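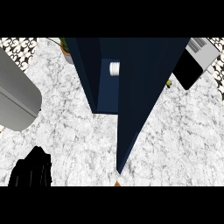 Slide 1: navy blue cabinet on a white marble floor (computer rendering)

Okay, hi everybody, thanks for coming back in from coffee. I'm going to talk about paint color, and mostly about why people freeze up when they have to pick one. I've been helping folks choose colors for a long time and I still freeze up in my own hallway, so no judgment.

[wait for latecomers, then go]

Start with dark blue. Navy is the color people ask me for most and the one they chicken out on most. They love it on the little card, they take it home, they tape it to the wall, and then they call me and say it looks black. Well, yes! A dark color in a dim corner goes nearly black. The same can by a window reads blue all day long. Tell the story about Archana Nautiyal's dining room here (she said I could). She put up 4 samples, hated every one at night, and loved three of them at breakfast. She eats dinner in there, so the breakfast vote didn't count for much.

So, samples. Please paint them big. Paint a piece of poster board, two coats, and carry it around the room for a few days. Prop it behind the couch. Stand it next to the floor, because people forget the floor is a color too, and a huge one. White or gray stone can make a warm beige look kind of pink, and then everybody blames the paint store.

[ask: who has repainted a room within a month? hands]

Next bit is lists. When Hervé Lacroix and I put together the Drururent color library, we ended up with 1,394 colors. We cut the near-twins and got it down to 1,373, and I was so proud of us, and Fitriani Ismail looked at it and said, "That's still a phone book." She was right. Customers don't want a phone book. What worked in the shop was asking them for one thing they already own and love, a rug or a coat or a mug, and starting there.

Sheen, keep this short. Flat hides bumps and hates fingerprints. Satin is fine for most trim and cabinets. High gloss shows every single thing you did wrong with the sanding, and dark gloss shows it twice. Don't get pulled into the primer argument, Fidel is in the second row and he'll want to have it. Send him to the break.

If there's time: ceilings. I paint mine a watered-down version of the wall color and I will defend that to anyone.

Questions. Leave the poster boards up front so people can carry them over to the windows.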